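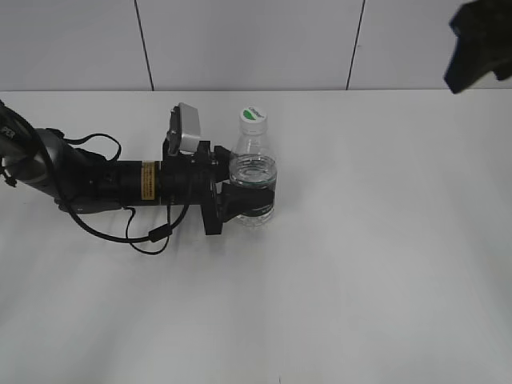 How long may an opened bottle of water be left on the table before it is put away?

Until the end of the day on which it was opened. After that it is to be emptied onto the plants, rinsed and placed in the recycling tub under the sink.

The above has been the practice in unit 702 for 30 days, and I set it down in writing on 10/05/2020 at the request of my flatmate, Þórey Baldursdóttir, who had grown tired of hearing it recited. Readers of this blog will be aware that I favour written procedures in the home. The previous one concerned tea towels and was well received by one of the two residents.

Bottled water came into the household during the recent plumbing works, when the building manager advised that supply would be interrupted without much notice. I placed an order with Norðdahl for 16 bottles. They were delivered to the foyer and brought up in the lift over two trips. The kitchen tap has been restored, but the remaining bottles are still to be used, and the matter of where they are opened, where they stand and who finishes them required some attention.

The following arrangements apply.

- Unopened bottles are kept in the pantry on the lowest shelf, behind the rice.
- One bottle per person may be open at any time.
- Initials are to be written on the cap in permanent marker.
- Bottles stand upright on the table, well away from keyboards and library books.

The marker clause was amended in the second week. Initials had first been written on the labels, where they could not be read against the dark green, and Þórey drank from mine for an entire afternoon. 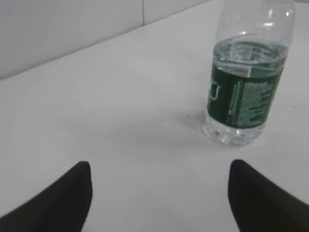
The white table deserves its own paragraph. It was purchased second-hand from Dretwood and shows every ring and drip, a quality I have come to regard favourably. A wipe with a dry cloth is sufficient in most cases. For tea, a little bicarb on a damp cloth has given satisfactory results. Coasters were trialled and withdrawn, as they stuck to the undersides of mugs and fell on the floor.

As to refilling, the household does refill a bottle from the tap on the day it is opened, and no later. For ordinary use each resident has a proper drinking bottle with a wide mouth that admits a brush. Mine holds 1,000 millilitres and is washed nightly with the dinner dishes. Þórey's is washed at intervals known to her.

The arrangements will be reviewed in August, or when the pantry shelf is clear, whichever is earlier. Þórey has asked that the review be conducted verbally and over dinner. I have taken the request under consideration.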